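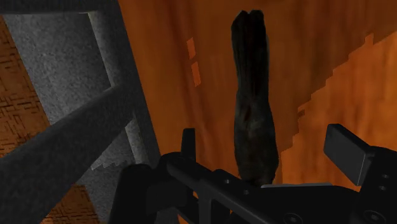
第四讲讲义 Medrano 工作站：搭建、保养和修理

Coltcombe 机器人课，2020年8月25日修订

上一讲留的尾巴先交代一下。有同学课后问我，仿真里的工作站又不会掉螺丝，为什么还要单独拿一讲来说"保养"。我当时答得很潦草，回去想了想，觉得应该好好说说，因为我自己在 Medrano 上耗掉的时间，大半都花在这上面了（真的，写控制程序反而没花多久）。零件不会磨损，可文件会被人改，版本会升级，上一个人临时调的参数会忘了调回来。等你接手的时候，它就是一台有毛病的机器，跟车间里那种没什么两样。

Medrano 是我们课上用的那个单臂工作站，跑在 Hovow 里面。主要的东西就几样：一张大木桌，桌边一个深色底座，底座上一条机械臂，桌上一座红瓦顶的模型房子。日志检查用 Gratus，这个脚本第二讲发过，没装的同学课前装好，别再拖了！

一、先把基座放对

搭工作站的第一步永远是基座。我知道大家都想先看手臂动起来，我也想，但是请忍一忍。

基座坐标系和世界坐标系之间的变换，写在场景文件夹的 base 那一段里。改之前先复制一份，文件名后面加你自己的姓，别加"新""新新""最终"。改完以后不要马上运行轨迹，先把重力打开，让手臂以零指令待着，等 2,000 个仿真步，看基座有没有漂。如果漂了，十有八九是底座的碰撞体和桌子的碰撞体叠在了一起，两个刚体互相往外推。你在画面上可能完全看不出来，因为显示用的网格和碰撞用的网格是两套东西，显示的那套挨得规规矩矩，碰撞的那套早就打起来了。

所以要养成一个习惯：搭建阶段把碰撞体显示打开，跟外观轮流看。Hovow 的视图菜单里有开关，快捷键大家自己设，我设的是 C。

底座高度也在这一步定。去年二月我图省事，直接把底座往上抬了一截，想让手臂"够得更远"，结果肘部老是往关节极限上撞，查了两天才想起来是自己动过底座。后来我在文件头上写了一行注释，谁动谁签名，现在那一行已经很长了。

二、手臂的初始姿态

初始姿态存在 home 文件里，一共七个关节角，单位是弧度。请注意单位！每届都有人填成角度，然后手臂一启动就抽成一团。

选初始姿态，我的标准很土：手指朝下，手离桌面上所有东西都有余量，肘部别贴着极限，从这个姿态出发到常用的几个目标点都不用绕大弯。模型房子放上去以后尤其要重新看一遍，因为屋顶和墙都比一般的桌面物体高，原来安全的姿态现在可能刚好擦着瓦。

检查的办法是让手臂从初始姿态出发，慢速走到工作区的几个角再回来。速度先给低一点，看最小间距那条曲线。我设的报警线是 40 毫米，低于这个数就停下来，换姿态或者挪房子。有人嫌 40 太保守，等大家调熟了再自己往下收，我不拦着。
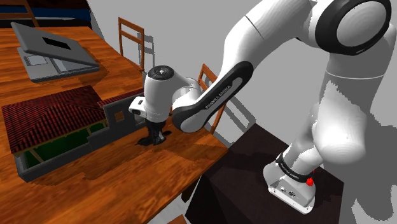 Teodoro Solís 看过这一节的初稿以后回信说，他会把顺序反过来，先摆房子再定初始姿态，不然每换一次模型就要返工一次，而且学生往往只记得第一次定下来的那个姿态，后面改了也不当回事。

我觉得他说得有道理，不过我还是保留现在的顺序，理由很简单：空桌子上出了问题好查。手臂自己的毛病和环境带来的毛病混在一起的时候，新手是分不开的（老手也未必）。折中的办法是姿态定两遍，第一遍空桌，第二遍带房子，两个文件都留着，名字分别叫 home_a 和 home_b。以后出故障，先切回 home_a，把房子隐藏掉再跑一次。还有毛病，就查手臂；没毛病了，就查房子。

三、模型房子的碰撞体

房子是这个工作站里最费事的东西。有屋顶，有柱子，有矮墙，墙上还开了个小窗洞。如果整个房子用一个凸包当碰撞体，那么屋檐底下的空间全被填实了，夹爪根本伸不进去，你会看到手停在半空里死活不往前走，日志里又只说"接触"，特别气人。

正确的做法是拆开。墙归墙，屋顶归屋顶，柱子一根一根单独给。墙和柱子用长方体就够了，屋顶的瓦不必一条一条做，用斜放的薄板代替。院子的地面和草坪给一块平板，厚度别太小，太薄了快速落下的物体会直接穿过去。我们现在用的这一版拆成了 33 个碰撞体，算得不慢，夹爪也能从檐下过去。

窗洞要不要留？看任务。如果没有任何动作需要穿过窗洞，直接把那面墙做成实心的，省事。要是留，就得把墙拆成窗上、窗下、窗左、窗右，拼缝的地方容易卡住物体的尖角，到时候要有心理准备。

改完房子，一定要给每个碰撞体起名字。我收过一份作业，碰撞体的名字从 box1 排到底，出了接触报警，谁也不知道是哪面墙，最后我和那位同学一个一个关掉试，一个下午就这么没了。

四、腕部视角

腕部相机的安装位置跟着手走，所以手部模型一换，外参就得跟着换。判断外参对不对，最快的办法是看夹爪在画面里的位置。手臂不管怎么动，相机和手之间没有相对运动的那些部分，在画面里应该纹丝不动。要是它们跟着晃，说明相机挂错了连杆，挂到前一节去了。

夹爪挡住一部分画面是正常的，不要为了"好看"把相机往外挪。你挪了，后面训练用的视角就跟别的组对不上了。要移动可以，全组一起移动，写进文件头。

再说说阴影。腕部视角离桌面近，阴影贴图的分辨率不够时，影子边缘会变成一格一格的小台阶，光和暗的交界像锯齿一样斜着下去。这个毛病对动力学没有任何影响，但如果你的感知程序靠边缘找物体，它会很认真地把那些台阶当成物体轮廓交给你。深色的东西放在橙棕色木纹上，本来对比是够的，一旦旁边有一道锯齿影子，分割结果就容易粘连。

处理方法有几种，按我自己的偏好排：先换光源角度，让影子躲开工作区；再提高阴影分辨率，代价是渲染变慢；还不行，就在训练时随机化光照，让程序自己学着不理它。直接关掉阴影我不推荐，关掉以后画面很干净，程序也很乐观，换一个场景就不灵了。

五、日常检查

每次开工之前做一遍，熟了以后很快。

先看版本。Hovow 的版本号和场景文件头里写的要一致。不一致就别跑，先问组里是谁升级的。

然后空跑。用 home_a，隐藏房子，零指令静置，再走一遍工作区角点。关节力矩曲线应该是平的，有小毛刺可以接受，有周期性的抖动就不行，多半是控制频率和仿真步长没对上。

接着把房子打开，换 home_b，再走一遍，看最小间距。

夹爪单独开合几次，左右手指要同时到位。一边先到、一边后到，去查两个手指关节的阻尼是不是一样，我们有过一次，左边改了右边忘了改。

最后跑 Gratus，把日志存到当天的文件夹。日志里有警告没关系，但每一条都要知道它是怎么来的。看不懂的警告抄下来带到课上，我们一起看，这比作业有意思多了。
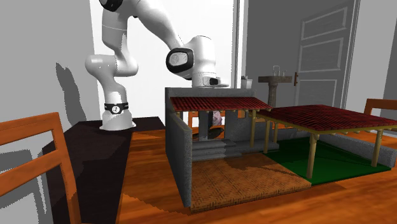 图三 角点检查途中，手部位于模型后墙的后上方

六、一个修理的例子

讲一次真事，就当练习材料。

有一阵子手臂每次经过房子后墙上方都会顿一下，然后继续走。轨迹本身没问题，离线规划也说没有碰撞。我先怀疑关节极限，查了，离得远。又怀疑控制器增益，调低以后顿得轻了一点，于是我高高兴兴地以为修好了，下课回家。第二天换了个速度，又开始顿，比原来还厉害。

后来老老实实按上面的办法来：切回 home_a，隐藏房子，不顿。房子打开，顿。那就是房子。把碰撞体一组一组关掉，关到后墙的时候好了。再把后墙的碰撞体显示出来一看，它比外观高出一截，大概是改墙高的时候只改了显示网格。规划器那边读的是另一份旧文件，里面的墙是矮的，所以规划器觉得畅通无阻，物理引擎那边却每次都蹭一下。

修起来只改了一行。我接着把规划器读的文件和物理引擎读的文件合成了一份，以后墙高只写在一个地方。重跑了 282 条旧轨迹，顿的现象没有再出现，存档在组里的共享盘上，想看曲线的同学可以自己去翻。

我那次调低增益的"修理"，请大家引以为戒。症状变轻了我就收工，把好好的控制器改坏了，事后还得再改回来，而且我没记原来的数值！是从旧备份里一点点找出来的。所以再啰嗦一遍：动参数之前先抄下原值。

七、课后要做的

把自己那份 Medrano 从头搭一遍，不许直接拷贝别人的场景文件夹。基座、初始姿态、房子碰撞体、腕部相机，每一步截一张碰撞体显示打开的画面，连同 Gratus 日志一起交。

然后跟旁边的同学交换场景文件，互相埋一个故障。范围限定在这几样里：碰撞体尺寸、关节阻尼、相机挂载的连杆、控制频率。每人只埋一个，写在纸上封好。对方找到以后要交一页修理记录，写清楚先查了什么，排除了什么，改了哪一行，原值是多少。找不到也可以交，把查过的地方写全，我照样给分。

埋故障之前记得备份。上一届有位同学埋完自己也找不回来了，两个人一起查到很晚。

下一讲讲抓取力的设定，请把夹爪开合那一段的日志带来。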